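4.2 Planeamento da aquisição e orçamento do equipamento

Esta secção destina-se aos responsáveis pela aquisição de células robotizadas da linha Titine e deve ser lida antes da emissão do pedido de compra. Os procedimentos de montagem mecânica constam do capítulo 5.

1. Designe um responsável técnico e um responsável orçamental. O pedido de compra só é aceite pela Plitness com a assinatura de ambos.

2. Descreva a tarefa prevista para cada braço: tipo de peça, massa, distância de aproximação e frequência dos ciclos. Utilize a ficha de levantamento do anexo B.

3. Determine o número de câmaras de punho. A configuração de base inclui 2 câmaras por célula. As câmaras adicionais são orçamentadas à parte, com o respetivo suporte e cablagem.

4. Verifique a distância mínima de focagem da ótica proposta e compare-a com a distância de trabalho registada no passo 2. Se a tarefa exigir aproximação inferior a esse mínimo, solicite cotação da ótica de curto alcance.

5. Requisite imagens de punho recolhidas no próprio posto de trabalho e anexe-as ao processo sem tratamento de contraste ou de nitidez.

Nota: imagens em que só se distinguem variações ténues de cinzento, sem contornos definidos, não servem para validar a ótica nem a iluminação. Devem, ainda assim, permanecer no processo.

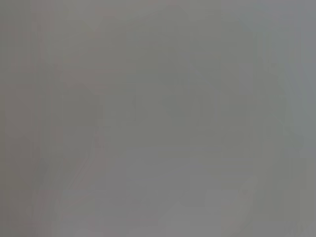
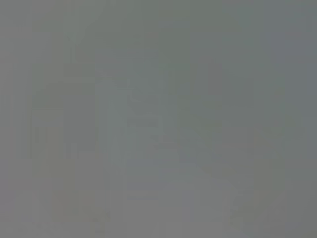 Imagens de punho obtidas no mesmo local. Nenhuma permite a leitura de texto ou a identificação de objetos.

Manual de Instalação Titine, n.º 2, pág. 894

6. Classifique cada imagem como «aceite», «a repetir» ou «inconclusiva». Uma imagem inconclusiva não justifica, por si só, a substituição da câmara. Antes de incluir uma câmara nova no orçamento, proceda à inspeção da lente, da focagem, da exposição e da iluminação.

7. Reserve verba para os artigos não incluídos no preço da célula:
Iluminação auxiliar do posto
Ótica de curto alcance, quando aplicável
Alvo de calibração
Cablagem de punho de substituição
Formação dos operadores

8. Preveja 200 horas de funcionamento assistido após a entrega. Durante este período, a entidade compradora assegura a presença de um operador formado, cujo custo deve figurar no orçamento de exploração.

9. Solicite proposta de manutenção à Yazdani ou a outro prestador habilitado. A proposta deve indicar separadamente a mão de obra, as deslocações e as peças de desgaste.

CUIDADO: não encomende garras ou suportes antes de confirmada a ótica. A alteração posterior da câmara pode modificar a massa no punho e obrigar a nova verificação da carga útil.

CUIDADO: os trabalhos de inspeção da lente e de ajuste da focagem exigem o braço imobilizado e a alimentação desligada, nos termos da secção 2.

10. Remeta o processo completo ao gabinete de projetos de Nosurside, ao cuidado de Siamak Najafi (especificação técnica) e de Sepehr Arabzadeh (orçamento e contratação). Os pedidos destinados ao exercício seguinte devem dar entrada até ao final de julho.

Nota: os processos devolvidos por falta de elementos perdem o número de ordem e são novamente numerados na data da reentrada.

Documentos relacionados: anexo B (ficha de levantamento), anexo D (mapa de custos), secção 5.1 (receção e desembalagem).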